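Plulus 除湿机使用记：花钱买水，再把水倒掉
2018年5月5日　分类：家里的东西
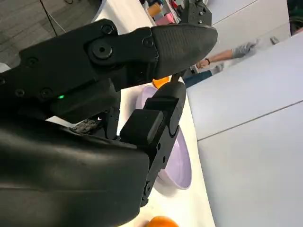 住在一楼的人，对水的理解和住在楼上的人不一样。楼上的人打开龙头才有水，我们打开门就有。二月回南天，瓷砖出汗，镜子出汗，冰箱侧面挂着一道一道的水痕，只有我本人因为懒得动而保持干爽。撑了几年报纸、石灰包和各种口味的吸湿盒以后，我终于下单买了 Plulus 除湿机，标价 1755 元，付款时手都没抖，因为手指太潮，指纹识别不了，输了密码。先说外观。我这人审美粗糙，喜欢看得见螺丝的东西，像图里那样，扁平的黑色板件，四颗圆螺丝大大方方露在外面，旁边哑光黑塑料上亮一粒小绿灯，一看就知道将来坏了从哪里下手。Plulus 走的是另一条路：通体米白，圆角，正面什么也没有，背面也差不多什么也没有，螺丝据说藏在脚垫底下。它站在客厅墙角，像一只很有教养的垃圾桶。我母亲来的第一天就往它头上放了一块香蕉皮。

说明书倒是漂亮，纸比机器厚道。翻开第一页是设计师 Leena Lehtinen 的一段话，大意是她希望这台机器“像清晨的森林一样呼吸”。我没去过她说的那片森林，但如果森林是这个声音，鸟应该早就搬走了。噪音的事后面细讲。

开箱

箱子里有主机、水箱、一根排水软管、一片备用滤网、一张保修卡，还有一小包干燥剂。我对着这包干燥剂想了一会儿。一台除湿机，需要别人替它防潮，这份谦虚在家电里不多见。

万向轮装得很结实，在瓷砖上推起来顺滑，过门槛就得靠腰。侧面有凹进去的提手，深度刚好够放进第一节指骨，设计的时候大概拿小朋友的手比划过。电源线短，短得很坚决，从墙角到插座差那么一巴掌。说明书第二页就写着“请勿使用接线板”，第三页画着一个使用接线板的小人，身上打了个红叉，表情却挺平静。我最后把鞋柜挪了个位置，迁就它。搬完才发现鞋柜后面那堵墙长了一片灰绿色的霉，形状很像一张地图，这笔功劳我也算在 Plulus 头上。

操作

面板上是触摸键，平时不亮，手指凑近才浮出来。白天浮得很淡，要弯下腰，把脸贴过去，像在跟它说悄悄话。触摸键还有一个毛病，跟手机一样，手潮了不认人。我想请厂家认真考虑一下，买除湿机的都是些什么手。

模式有“自动”“连续”“衣物”“夜间”和一个叫“Stirine”的东西。最后这个我研究了很久。包装上说 Stirine 是专有的静流技术，说明书上说 Stirine 是一种舒适体验，客服说 Stirine 就是风小一点。三种说法里我信客服。按下去以后风确实小一点，按键旁边的字倒是亮了不少，夜里能照见拖鞋。

自动模式我用得最多。它会自己测湿度，然后自己决定要不要干活，判断标准我至今摸不透。有一天窗玻璃上的水往下淌，它认为空气宜人，停机休息。还有一天太阳很好，我在旁边剥了个橘子，它轰地一声启动，吹了一下午。后来我学乖了，真正潮的时候直接开连续，省得跟它商量。

除湿效果

公平地讲，它能抽水，而且抽得很卖力。水箱容量 2 升，听上去不少，回南天里从早饭开始抽，午饭还没做好就满了，满了以后它会叫。叫声短促，隔一会儿来一下，不理它就一直叫，脾气跟我家以前那只猫相仿，区别是猫叫饿，它叫撑。

第一次倒水的心情值得记一笔。水箱抽出来，沉甸甸一整箱，清清亮亮，全是从我家空气里拧出来的。我端着它在卫生间门口站了一会儿，想到自己这些年一直泡在里面睡觉、吃饭、回邮件，既解气又有点后怕。倒到第十来天就没有什么感想了，倒水就是倒水，跟倒垃圾一个级别。有人问这个水能不能浇花，我浇过阳台那盆薄荷，薄荷没有意见。能不能喝就不要问了，说明书里专门画了一个喝水的小人，也打了红叉。

水箱的形状要批评。它是一个扁长的抽屉，满的时候端起来，水往两头晃，从墙角走到卫生间这几步路，必定洒出一条线。于是常见的局面是：机器刚把地板吹干，我又亲手把它弄湿，再由机器去吹。一套流程运转良好，就是电费不太理解。后来我接上了附送的软管，直接通到地漏，从此太平。代价是客厅里横着一根管子，来客都要跨过去，有人跨得很优雅，有人没看见。

衣物模式是这台机器的长处，我得认。回南天里洗衣服本来是一件很绝望的事，晾出去是湿的，收回来更湿，穿在身上带一股抹布味。把晾衣架推进小房间，门一关，机器对着吹，睡前挂上去，早上起来衬衫已经能穿，牛仔裤腰那一圈还要再等等。毛巾吹出来硬邦邦的，能立在洗手台上，洗脸的时候有一种去角质的诚意。为了这个功能，我原谅了触摸键，还没有原谅电源线。

衣柜里的变化慢一点。那件只在正式场合穿的西装，去年拿出来时领子后面有一圈白毛，像换了冬装。今年开着柜门吹了几次，拿出来还是原来那件，虽然扣子是越来越扣不上了，这一条除湿机不管。书架也好些，纸不再起波浪，有几本书我终于看清了是自己从来没有读过的。

噪音和热

讲噪音。连续模式下，它的声音介于老式冰箱和一位在隔壁清嗓子的邻居之间。白天开着电视，不算什么，看新闻把音量加两格，看球赛不用加。晚上就不行了。夜间模式把风压下来，压缩机却没有夜间这个概念，启动时照样咯噔一声，停机时再咯噔一声，好像有人进了门又出了门。我第一晚起来看过，确认家里没有别人，也没有森林。

热也是要有准备的。除湿机一边抽水一边往外吐暖风，冬天末尾还算福利，我在旁边烤过脚。到了最近天气转热，关着门窗开它，房间里就成了一个干燥的蒸笼，人在“黏”和“烤”之间二选一。我的办法是人出去，让它自己在家干活，回来再开窗。这样它最安静，也最能体现它的价值。

功率标的是 333 瓦，电费单我对过，跟我预想的差不多，也就是说比我希望的多。我没有专门的电表去测，以上仅代表一个付账的人的心情。

滤网与清洁

滤网在背后，一推一拉就出来，这里设计得很好，大概是全机唯一不需要看说明书的部位。两个星期冲一次，晾干再装。晾干这一步在回南天里本身就构成一个难题，好在有备用的那片可以轮换。厂家想到了这一层，我给它加分。

水箱内壁容易起一层滑滑的东西，手伸得进去，但转不了弯，角落要用奶瓶刷。浮子旁边那条缝最烦人，刷子进不去，棉签进去以后棉花出不来。我现在的做法是装点温水，放一点柠檬酸，盖上盖子摇。邻居大概以为我在学调酒。

跟别家的比较

下单之前我在 Nuvdale 和 Plulus 之间犹豫过。Nuvdale 的入门款便宜不少，朋友家有一台，水箱是带盖带提梁的圆桶，端起来走路一滴不洒，按键是真的按键，按下去有声音，潮手也认。缺点是长得像医务室里的东西，而且抽水慢，同样一个下午，桶底只有薄薄一层。Koskela 那台我在店里看过，铝合金外壳，重得像里面住了人，声音是几台里最轻的，价格则让我也变得很安静。店员说它能传给下一代。我想了想，下一代最好还是搬到楼上去住。

如果重新选一次，我多半还是买 Plulus，再另买一个 Nuvdale 的水桶，可惜尺寸不合，我拿尺子量过。

售后

用到大约 100 天的时候，它有一次叫了起来，水箱却是空的。拔了插头重插，照叫。打电话给售后，音乐很好听，听完三遍以后有一位小伙子让我把水箱抽出来，“稍微用力一点”推回去。我用力了一点，好了。他问我对这次服务是否满意，我说满意，他问为什么满意，我一时答不上来。后来我看出毛病在浮子，歪了，推的时候会自己弹正。现在它一叫，我就先去推一下，多数时候管用。

保修卡上要求保留完整包装，包括泡沫。泡沫我放在床底下，纸箱放在阳台，经过一个回南天，纸箱已经软得可以叠起来了。机器本身倒是好好的。

优点：抽水快，衣物模式实在，滤网好拆，轮子结实，说明书里的小人画得有神。
缺点：触摸键怕潮，电源线短，水箱走路会洒，压缩机半夜有存在感，头顶太平，容易被放香蕉皮。

适合：一楼，老房子，衣柜靠外墙的人家。
不太适合：睡眠浅的，插座少的，以及看完设计师那段话打算在客厅里养森林的。

补一句，有读者留言问那片灰绿色的霉后来怎样了。铲掉了，刷了防霉漆，目前没有再长。鞋柜没有搬回去，电源线够不着。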